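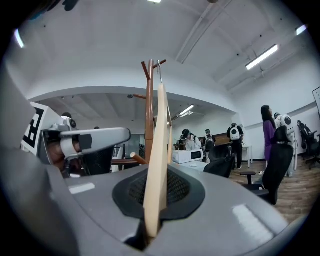 Why is Wanero opening shops when other clothing chains are closing them?

Small towns still want somewhere to try on a coat, and the rents have finally come down to meet them. Wanero began with a single unit in Wastmont and now has 64 shops, most of them in places the big names left behind. It's a lovely thing to see a high street filling up again! Bandero, its older rival, has 505 branches and is watching closely -- it plans to trial smaller shops of its own from August, starting in Eide.

Last updated: August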